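What Is a Deductible?
A page for young readers from the Ivdale Mutual Learning Desk
Written by Nerys Penry. Checked by Florêncio Seixas.

When a family buys insurance for its home, it pays the insurance company a set amount of money, called a premium. In return, the company agrees to help pay if certain things are damaged. The family and the company usually share the cost. The part that the family pays first is called the deductible.

Suppose a storm breaks a window in the Carrilho family's house. A new window costs 200 dollars more than the family's deductible. The family pays the deductible and the insurance company pays the other 200 dollars. If the window costs less than the deductible, the family pays for all of it.

Why is there a deductible at all? Every time a family asks for help, which is called making a claim, people at the company must read the forms, look at the damage and send the money. That work costs money too. If companies did this for every cracked cup, premiums would be much higher for everyone.

Families may often choose the size of their deductible. A high deductible usually means a lower premium — but the family must be ready to pay more when something breaks.
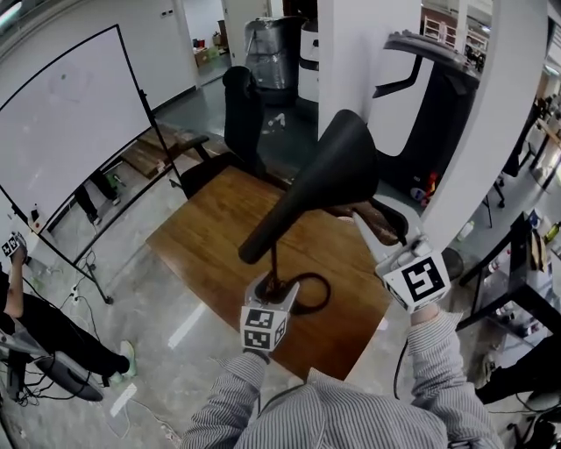 A deductible is not a fine. It does not mean that anyone has done something wrong. The amount is written in the policy, the agreement between the family and the company, so both sides know it before anything happens.

Words to know
Premium: the money paid to have insurance.
Claim: a request for the company to help pay.
Policy: the written agreement.

Ask an adult at home whether your family has a policy, and where it is kept.

Page last reviewed 28/02/2025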